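Why Does Cloth Feel Soft?

Pull on your T-shirt and look at it closely. It is made of thread, and the thread is made of even smaller parts called fibers. A fiber is thin like a hair, and many are thinner than that. How soft a cloth feels depends mostly on its fibers and on how they are put together.

Where fibers come from

Cotton fibers grow on a plant. When the seed pod, called a boll, is ripe, it splits open and the white fluff shows. Wool comes from sheep. Silk comes from the cocoon of a silkworm, and the thread from one cocoon can be hundreds of yards long. Polyester and nylon are made in factories, mostly from oil.

From fluff to thread

One cotton fiber is weak. You can snap it with your fingers. If you twist 100 of them together, they grip each other and become hard to break. This twisting is called spinning. People once did it by hand, with a stick called a spindle. Now machines do most of it.

A tight twist makes a strong, smooth thread. A loose twist makes a fluffy one, and fluffy thread usually feels softer.
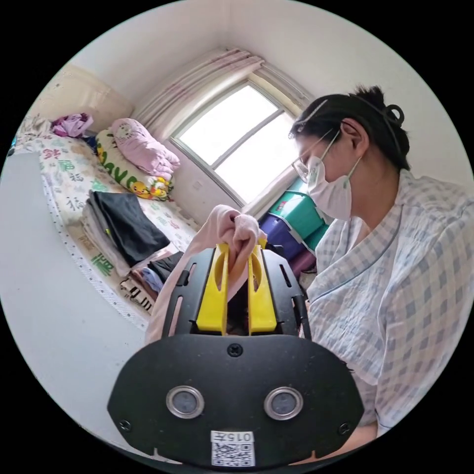

Woven or knitted?

There are two main ways to turn thread into cloth. In weaving, some threads run up and down and others cross over and under them, like the strips in a paper mat. Bed sheets and jeans are woven. In knitting, the thread makes rows of loops, and each loop is pulled through another one. Socks and T-shirts are knitted. Loops can open and close, so knitted cloth stretches.

Some cloth is brushed after it is made. Wire brushes pull up tiny fiber ends, and these stand up like short fur. Flannel is made this way. The fur traps air, and trapped air helps keep you warm.

Try it yourself

Take a cotton ball and pull off a small piece. Stretch it gently until it comes apart. Now take another piece and roll it between your fingers, always in the same direction, while you pull a little – go slowly. When you have a short thread, try to break it.

Words to know

Boll – the seed pod of a cotton plant
Fiber – a very thin strand
Spinning – twisting fibers into thread
Loom – a frame or machine for weaving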